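I've gone through three tablecloths in as many years, so I was in no hurry to buy another. The first was proper cotton, a wedding present, and it lasted until somebody (me) put a takeaway curry down on it. The second was a clear sheet thing that smelled like a new shower curtain right up to the day I threw it out. So when I ordered the Lovon wipe-clean cloth in green and white check I wasn't expecting much, and I very nearly went for plain cream instead. So glad I didn't!

We've had it on since November and it gets used for absolutely everything. Breakfast, homework, repotting the spider plant, and every Sunday the great sock pairing, when whatever's come out of the wash gets tipped on to the table and we try to work out who has lost what. I mention the socks because they're a surprisingly good test. On a patterned cloth small dark things still show up fine, but a little white sock can get lost among the white squares if you're tired and the light's going. Hardly the cloth's fault, but if you do a lot of sorting at your table you might like the darker check.
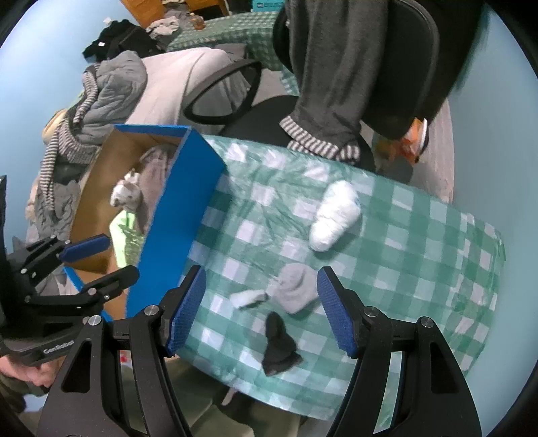
Anyway, sizes. Ours is the 296 cm one, which was the longest they had, and I bought it to go over the table with the extra leaf in. It hangs down a fair bit at both ends when the leaf is out. If I were ordering again I'd measure first instead of guessing in the kitchen with my arms spread out. It cost me 18 pounds from the Drustton shop, and the same thing was 13 in their sale two weeks later, so do keep an eye out (still cross).

Wiping down is the best bit. Jam, felt tip, gravy, all gone with a damp cloth. Beetroot left a faint pink mark on one of the white squares and I had to go at it with bicarb, but it came up in the end. I wouldn't put a hot pan on it. My neighbour Dinesh Bajpai has the Maksymiv one, which is thicker and has a felty back, and he swears by his, but it was nearly double the price and it weighs a ton when you try to shake it out over the back step.

Now the moans. It arrived folded into a tiny square and the creases took 10 days to drop out, even with the hairdryer on low, which is what the leaflet tells you to do. The corners still lift a bit when there's a draught. I've put four of those Clelton clips on and they do the job, though one has already lost its spring. And it's slippery underneath on a varnished table – fine for eating, a nuisance when a child leans over to grab the ketchup and the whole lot comes with her.

Would I buy it again? Yes, but in the sale, and a size down. Four stars, and I'd give it the fifth if they'd just roll the thing up in a tube for posting.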